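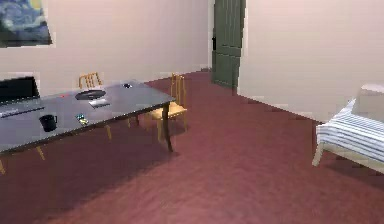
A navigation score should never be published without the room it was earned in. I have been saying so since Beranness put out its first draft rules for simulated homes in August 2020, and I say it with more cheer now, as the idea is finally catching on. A household robot meets its first chair in software these days, and that's wonderful! But software rooms vary so much. A long glossy table on one slender dark leg at the corner, with a chair pulled slightly out at the end, asks quite different things of a planner than a bare floor does. Does the shine upset the depth estimate? Is the chair in the same spot in every run? If the report doesn't say, the number beside it tells me very little.

The Beranness draft has 43 clauses and I'd happily keep most of them. My favourite is clause 3, which asks for the full room file, the lighting settings and the random seed to be lodged before testing starts. Before! It sounds fussy until you try to compare two entries from Horgate and find that one team moved the furniture halfway through and noted it in a footnote. I don't think they meant any harm. They were improving the room as they went along, as we all do, and the rule gave them no reason to stop.

Then there are doors. The draft says a door must be "open or closed", and I would love to see that line rewritten. Ajar is where the interesting failures live, and a test set should state the angle. 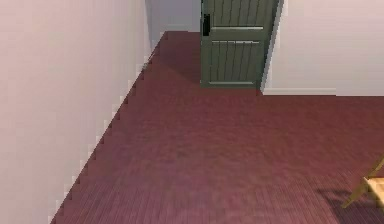 Jérémie Bodin thinks I want too much. In his view a standard that asks small teams to log every door angle will be followed by big teams only, and he would sooner have ten loose reports than one perfect one. He also reminded me that the Roussel checklist ran to 491 entries and was quietly dropped in 2022, with hardly anyone having filled it in to the end.

He has a point about Roussel, and I still wince at that checklist. Most of its entries, though, were things a program could have written out by itself. The simulator already knows where the door is. Asking it to save that to a file costs a team one afternoon, once, and after that the record makes itself -- every hinge, every lamp, every chair. What people should have to write by hand is short: what the robot was meant to do, what counted as a failure, and which runs were thrown away.

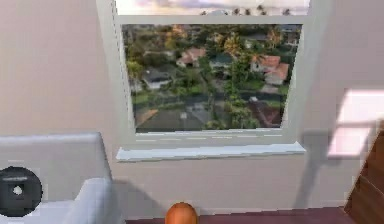 That last item matters most to me. Jaddale started listing its discarded runs in February and the list is a joy to read, full of robots that stalled in strong sunlight or treated a shadow as a step. I learned more from it than from the results table. If Beranness adds one clause to the next draft, I hope it's that one, with a plain template attached and a date by which the list has to be in. The door angle can wait for the draft after.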